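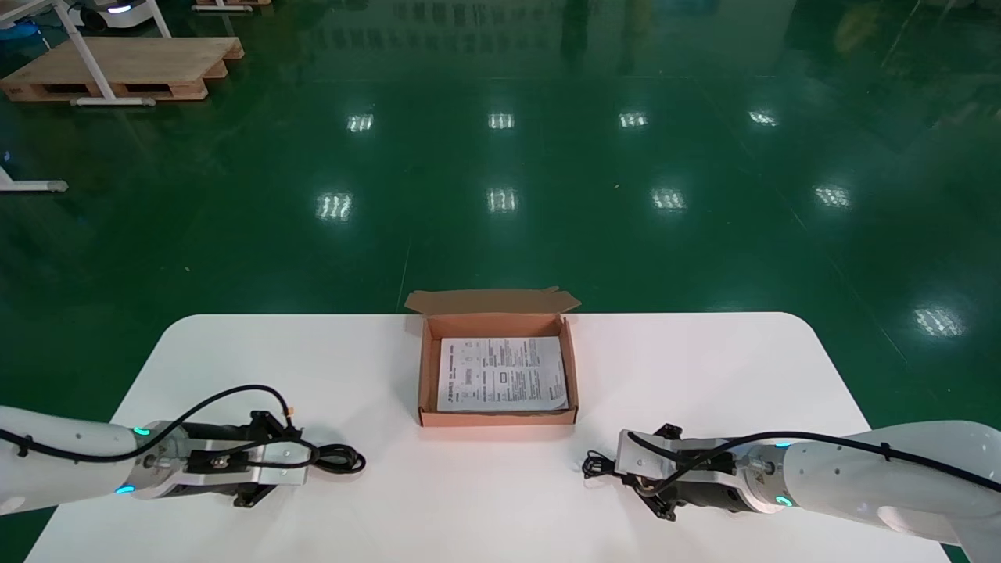

Extras and a runner wanted for Warkavton, a low-budget feature

Hello! I'm Vimala Shenoy, I wrote Warkavton and I'm directing it too, and I'm looking for people to be in it. It's my second feature. The first one, Cimania, played at a handful of small festivals and then went quietly online, and if you were one of the people who wrote to me about the ending, thank you, I read every message.

Warkavton is a comedy with a sad middle. Two sisters inherit a seaside cinema, fall out over what to show on opening night, and end up running rival screenings on the same evening in the same building. The leads are cast and we've been rehearsing for a while, but I need a proper crowd for the opening night sequence, plus a few faces who turn up all the way through.

What I'm after:

Cinema audience, 110 people. Any age from 18 up. You'll be sitting down for most of it, laughing at one film and walking out of another. No experience needed – if you can look bored on purpose you're well ahead of me.

Regulars, 10 people. These are the locals who pop up in the foyer, on the seafront and in the chip shop. Three or four days each, a line here and there. I'd love some of you to be over 60, and I'd really love someone who can play the accordion badly (or well, and pretend).

One runner. Long days, lots of tea, a fair bit of driving. You need a full licence and you need to be all right with early starts. It would suit somebody who wants to get into film and hasn't had a first credit yet, and I'm happy to talk you through whatever you want to learn while you're with us.

We shoot in June, all of it on the coast at Endier. The big audience scene takes two days and you'd need to be free for both, sorry, I've tried every way of doing it in one and the seats never match. Regulars and the runner will get a schedule from me before you have to say yes to anything.

Money: everybody is paid, including the back row. Extras get 200 pounds for the two days, with lunch and travel from the station on top. Regulars are paid by the day and I'll send the rates when I write back. The runner's fee is 1000 pounds for the shoot, with a room in the house where the crew is staying.

Clothes are your own for the most part, so tell me if you own anything loud. The film is set in the present day but the sisters throw a fancy dress do, and our costume budget is, well, small.

To put yourself forward, send me a recent photo (a phone one is fine, please don't pay for headshots), your age range, where you'd be travelling from and which part you fancy. If it's the runner job, a few lines about you instead of a CV. Put Nair in the subject line, it's the name of the cinema in the script and it helps me find you in my inbox. Get it to me by November 16, 2025 and you'll hear back either way. I'm slow but I do reply!

Access needs, childcare worries, can't do stairs, don't like crowds – say so in the email and we'll have a chat about it.

Vimala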